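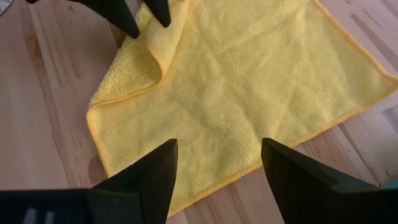
Most bad towel demonstrations are bad before the first fold. The cloth went down wrong, or the operator grabbed in the wrong place and spent the rest of the episode correcting for it. Start with cloth choice. A microfiber towel with a ribbed face and a plusher back is a good first item, as the fold line and the side that is up can both be read from the wrist view. The bright yellow one with a darker binding is the one we keep going back to: against pale wood the trim gives you an edge to follow, and when a corner is lifted and rolled back the looped side shows clearly against the ribs. White towels on a light table are harder on the operator and should wait.

The notes below are from the Zeso workshop bench, where two arms are driven by remote control through a pair of hand-held leader arms. Most of it applies to a single arm moved directly by hand. Settings are for our Jokeo leader arms and will differ on yours.

Setting up the table

Wipe the table and let it dry. Microfiber drags on a damp surface and the drag will end up in the demonstration as extra force and extra travel.

Clear everything the task doesn't use out of the reach of both arms. Items near the border of the view are tolerable if they also move from one episode to the next. A roll of tape that sits in the same place for 272 episodes becomes part of the task as far as the policy is concerned.

Fix the lighting and leave it. Overhead diffuse plus whatever the room has is fine. Avoid a single hard lamp from the side. Creases throw long shadows under it and the operator starts grabbing shadows.

Laying out the cloth

Do not iron or smooth the towel flat every time. Soft wrinkles are what the robot will meet later. Shake it once, drop it, pull it roughly open, and start. If more than one corner is hidden, it belongs to the unfolding task and should be filed under that.

Vary the angle. Rotate the towel by a different amount before each episode and change which face is up in blocks, with the face noted in the log. We alternate every 6 episodes.

Wash new towels before use. Finish from the factory makes them slide in the fingers, and the behavior changes after the first wash. The demonstrations recorded before that are not much use afterward.

Grabbing a corner

Approach with the fingers open only slightly wider than the pinch you need. A wide opening is easy to aim and hard to close cleanly; the trailing finger sweeps a wave of cloth ahead of it.

Come down with one finger touching the table just outside the binding and the other on the cloth, then close. If both fingers land on the cloth you will pinch up a tent from the middle, and the corner itself stays down. Once the pinch is made, raise it a finger's width and pause. Look at the wrist view before moving on. You want to see binding in the grip.

If the pinch misses, you have two options. Open, back straight up, and try again inside the same episode, or stop and discard. Keep the retry if it was clean and took one attempt. Those episodes are worth having, and a set with no recoveries in it gives a policy that freezes at the first miss. Discard anything with three or more attempts.

Do not drag the corner along the table to fix its position. Lift, move, lower.

The second arm

While one gripper holds the lifted corner, the other should be doing something definite: waiting open above the cloth, holding the far side down, or on its way to the next corner. Idle drifting is the most common fault in two-arm recordings. The operator's attention is on the working hand and the other one wanders a few inches.

Decide before recording where the waiting position is. Ours is over the near half of the towel with the fingers open and pointed at the center, high enough to clear a fold. Any position will do if every operator uses it. Tape a note to the leader arm stand if there is more than one shift.

When holding down, use closed fingertips and light pressure. Pointed tips will catch in ribbed or looped cloth if they are moved sideways under load. Lift off before moving. If a tip does snag, stop the recording and free it by hand with the arm disabled. Pulling it loose with the leader arm stretches the loops, and a towel with pulled loops snags again in the same place.

Speed

Operate at the slowest speed you can keep steady. Even motion matters more than pace. Short pauses at the pinch and at the release are fine and help later when cutting the episode into steps. Long pauses in the middle of a carry are not; the model learns to stop there.

Our target is one fold in 7 seconds from first contact to release. New operators take twice that and should not be hurried.

Set the leader-to-follower scale at 1:1 for cloth. Reduced scale feels more accurate in the hand, but the carry across the towel then needs a mid-air reset, and the reset shows up as a hitch in every trajectory.

Releasing

Lay the corner down past the target by a small amount, then bring it back as you lower. The cloth settles toward the fold, and a corner placed exactly on target will end up short.

Open the fingers fully before lifting. Microfiber clings to rubber and to rough printed plastic. If the corner keeps coming up with the gripper, wipe the fingertips with alcohol and check for lint packed into the surface. We clean at the start of each session and again at the midpoint.

Moving the arm directly by hand

With a single back-drivable arm, hold it behind the wrist, never by the fingers. Keep your forearm and sleeve out of the wrist view. Check this in playback on the first episode of each session, as it is easy to miss while working. Gravity compensation should be set with the gripper and camera both mounted; if the arm sinks when you let go, your demonstrations will contain the upward correction you were making without noticing.

Use a foot pedal for gripper open and close. Buttons on the wrist tug the arm at exactly the moment it needs to be still.

Reviewing and keeping

Play back each episode once at normal speed the same day. Reject for:
– wrong face up compared with the log
– pinch made away from the binding
– second arm out of its waiting position
– snag, drag or cloth carried up at release
– hand or sleeve in view

Rejects run high in the first week and drop after that. Do not keep doubtful ones to reach a number. We planned on 1000 episodes for the single diagonal fold and had a usable policy from the first 272, all from two operators who had agreed on the rules above. An earlier batch recorded in August without a fixed waiting position was larger and never worked properly. It has been moved to the Majali archive drive and should not be mixed back in.

Store the log with the recordings. Minimum fields: operator, towel, face up, number of attempts at the pinch, keep or reject. We add the fingertip type, having changed from Toltura pads to bare tips partway through and lost a day finding out which episodes were which.

Retire a towel from recording when the binding starts to fray or the pile has gone flat. It can still be used for practice. Mark it with a stitch of dark thread in one corner so it doesn't find its way back onto the bench.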